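What the Clamley siege book leaves out

I finished the new history of the Clamley siege last month, all 344 pages of it, and I'm not convinced. The cover promises "the voices of the besieged." I went looking for them. The first one turns up on page 181, and it belongs to an officer.

Up to then we get supply tables, troop movements and a long quarrel over who gave the order to close the Sistisel road. Fine, somebody has to sort that out. But the people who lived along that road appear only as a number, "more than 100 households," with no source given. 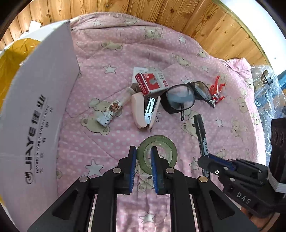
The trouble with the footnotes

I checked 14 of them against the Prinora archive listings, which anyone can read for free. Most held up. Three pointed to the same army report, cited under different titles. That may be sloppy editing – it also makes a thin case look thick.

The chapter on the Zulu wars, dropped in as a comparison, is worse. It leans on British accounts and then complains that the other side left little behind. Did the author ask anyone? I can't tell from the notes.

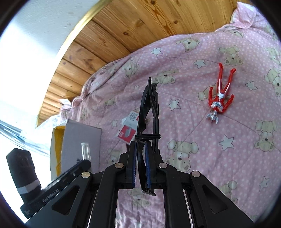

Issue 14

A reader wrote in after my last post to say I'm too hard on military historians. Maybe so. I still want to know what people in Clamley ate that winter, and I'd trust a baker's account book over another general's memoir.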